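Shoes on a rack, part two: fingers

Last post covered the Kater controller and why I gave up tuning its force loop. Since then I've swapped back to the stock controller on the Franka and spent most of September on fingers instead. Two sets: the Celtach pads, which are rigid, and the Tambunan ones, which have a bit of flex near the tip.

The task is unchanged. Pick a sneaker off the wire rack, lift it clear, put it back on the same tier. Sneakers are a decent test object for grippers. The sole is stiff, the upper gives way as soon as you squeeze it, and the balance point is well forward of where you'd like to grab.

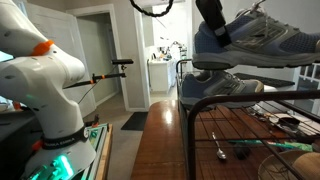

One sneaker up in the gripper, its match still on the top tier.

Settings were identical for both sets: closing speed at 6 per cent of maximum, 200 attempts per set, same start pose. I logged gripper width and the commanded force at 1000 Hz, which was more than I needed and filled the disk faster than expected. I'll drop it next time.

The Celtach pads held well when they landed on the sole and poorly when they landed on fabric. The failure is nearly always rotation. The shoe stays in the grip but swings toe-down, and the place step then puts it across the wires at an angle. The Tambunan fingers swing less but take longer to settle, roughly 2 seconds before the width reading goes flat. If you release before that, the heel drags.

Anjani Entili suggested gripping at the heel collar, where the padding is thick. It helps with the rigid pads. It does nothing much for the flexible ones, and the approach path gets awkward near the side frames of the rack.

The wrist camera has been the other half of the work. I'm running the Zaria driver with exposure locked. Auto exposure hunted every time the wood came into view, and the grasp detector went with it.

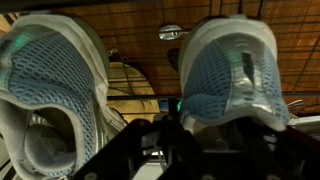 Wrist view, heel ends. The mesh panels are light blue from this side.

Mesh is a nuisance at close range. The open weave gives patchy depth, and anything shiny lying over it makes a hole in the cloud. The padded rim is much cleaner, so the detector now fits to the rim and ignores the panel. That one change did more for grasp placement than either set of fingers — a bit annoying, given what the fingers cost.

Still to do: repeat the runs with a lower approach angle, and fix the cable routing so the wrist can turn further before I have to stop it. I'll put the logs up once I've trimmed them.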